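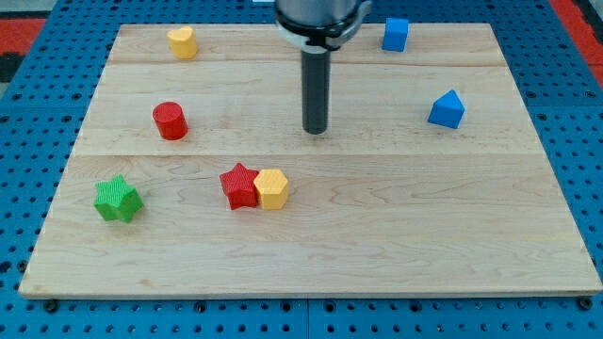 Maple board on a blue pegboard table

How far ahead can I trust a storm forecast?
Posted by Anikó Nyitrai, January 20, 2025

I've just moved to Karkia and I'm hooked on the weather here! The December gale was forecast five days out, then slid south and we barely got a breeze. When should I start believing the track?

Vilmos Farkas
Welcome! I get properly keen at 2 days. Before that, look at the spread between model runs – if they're all over the place, so is the storm. Our gauge in Seketeo caught 51 mm from that same gale, so somebody got it!

Margit Deák
never trust any of them, look out the window

Vasilică Lazăr
Agree with Vilmos. Even a good track can be out by roughly 240 km at five days, and pressure charts are great fun once you get the hang of them.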